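TV & Streaming > Series Discussion > Should I keep watching?

Is Grillach worth sticking with after the first season, or am I being strung along?

Asked by Zahira Nasution, 13 Mar 2025

I need somebody to talk me into this or out of it. I've watched all of season one of Grillach and the first two episodes of season two, and I can't tell if I'm watching a slow show or a show that has no idea where it's going. Those look the same from the couch for a long time, which I learned the hard way with Hulberg. I gave that one four seasons and got a finale where a guy looked at a lake.

Season one I mostly liked. The harbor town is great, the sister is great, and the episode where the power goes out and they're all stuck in the ferry office is as good as anything I watched last year. But I started keeping track of the questions the show asks and it doesn't answer any of them. Who paid for the boat? Why does the priest have the second key? What is on the tape? By the end of the season they'd added three more, and people on every board I read were calling that "rich storytelling." I call it not doing your homework.

Then season two opens with a seven-month time jump and a brand new character, Stanciu, who everybody in town apparently knows and loves, and I'm supposed to care about his custody case. The tape hasn't been mentioned once. My brother-in-law says it all comes together. He also said that about Hulberg.

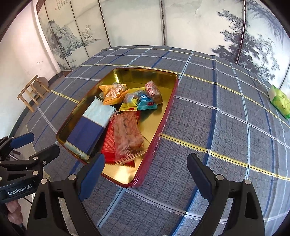 So what I want to know is pretty simple. Does it answer the season one questions, and does it answer them on screen, in the show, and not in some interview with the writers? I don't need every one. I'd settle for the tape and the key. Mild spoilers are fine, but please don't tell me who was on the boat.

Also, please don't just say "trust the process." I have a job and I go to bed at ten.

Two answers from people who finished it would be worth more to me than the whole 722-comment thread I read last night, where half of them admitted they were only on episode three.

Answer by Flynn Te Moana

keep going!!! season 2 is the best season of anything on tv right now and stanciu is the best character, you'll see. episode 6 wrecked me, I had to go sit in the yard. I've rewatched the whole thing twice and there's so much you miss the first time, like pay attention to what color the sister's coat is in each episode. It all means something. people who quit early just want everything spelled out for them

Answer by Hafiz Osman (marked helpful by the asker)

I've finished everything that's out, which is two full seasons, and I'll try to answer what you asked. I'm not a superfan. I think it's a good show with a bad habit.

The tape: yes, you get it. Season two, episode five. They play it, you hear what's on it, and it changes how you see at least one conversation from the first season. I went back and checked that conversation and it holds up. I was expecting it not to. Whoever wrote the earlier scene either knew what was coming or got very lucky, and I lean toward knew, going by one line of the harbor master's that makes no sense otherwise.

The key: sort of. You find out what it opens. You don't find out how the priest got it. A character says "he always had it" and the show moves on, and I yelled at my TV. Fans will tell you that line is an answer. It's a writer getting out of a room through the window.

The boat money: not answered as of the season two finale. It comes up again in episode seven, so they haven't forgotten, but I wouldn't hold my breath. If that's the one that bugs you most, you may want to wait and see if season three ever gets made. Last I heard, nothing was official, and I don't count a cast member posting a picture of a suitcase as news.

About the time jump, I had the same reaction you did. It felt like they'd written themselves into a corner over the winter and decided to skip the winter. Part of the gap gets filled in with flashbacks in episode four, and those are decent. The custody plot does tie back to the ferry office night, in a way I bought about 80 percent of. Stanciu himself is fine. I don't think he's the best character on television. He gets a lot of speeches, and he gives most of them standing near a window.

What I'd watch out for is the middle stretch. Episodes three and four of season two are slow even by this show's standards, and there's a whole thread with a missing dog that goes nowhere at all. The dog is fine, since people always ask. It's just never explained where it was.

The coat color thing has been going around since October and I don't believe in it. I looked. She wears the green one in scenes where, by the theory, she should be in the gray, and the answer I got when I brought this up was that those scenes are "the exceptions." You can prove anything that way. I think she owns two coats.

If I were in your spot I'd watch through episode five and stop there if the tape doesn't do it for you. That's only three more. If you get to the end of five and you're still annoyed, the rest won't fix it, because the back half is more of the same kind of storytelling with better lighting. If the tape scene works on you the way it worked on me, you'll finish the season in one weekend and be mad about the key like the rest of us.

And I sat through all of Hulberg too, so I know where you're coming from. This isn't that bad. Hulberg had nothing behind the curtain. Grillach has some things behind the curtain – I'd say more than half of what it promised – and a few spots where there's just wall.

Answer by Rohani Chin

Mostly agree with Hafiz, but I'd be harder on it. A show shouldn't need five episodes of a second season to play a tape it showed us in the pilot. They had it in a drawer! Any normal person would have played it by the second day. The sister walks past that drawer in nearly every kitchen scene and we're asked to believe she's "not ready." For a whole season, and then for seven months we don't even see?

I did finish it, so take that for what it's worth. The acting carries it. When the sister finally listens, it's 40 seconds of her face and no music, and I forgot I was irritated. Then the next scene was Stanciu by the window and I remembered.

If you want something in the same mood that respects your bedtime, try Cerna. It's one season and it has an ending. Small town, missing money, a lot of rain, and the person you suspect in the first episode is handled in a way that I thought was fair. It's not as pretty as Grillach and the first half hour is rough – the accents take a while – but when a character in Cerna finds a locked box, somebody opens the box.

I'd skip the fan boards until you're done either way. I read them alongside season one and I'm pretty sure I liked the theories more than the show, and then every episode was a letdown compared to something a stranger made up.

Comment from Zahira Nasution

Thanks, this is exactly what I was after. I'll go to episode five and then decide. If "he always had it" is really the line, I'm going to be unbearable at dinner with my brother-in-law. Adding Cerna to the list too, though I've been told "it has an ending" before.

Comment from Fikri Simanjuntak

Small correction to Hafiz, the dog does get explained. It's in the background of the very last shot, on the neighbor's porch. Easy to miss.

Comment from Hafiz Osman

I went back and looked. There's a dog on the porch. I'm not convinced it's the same dog.

Last updated: 3 weeks ago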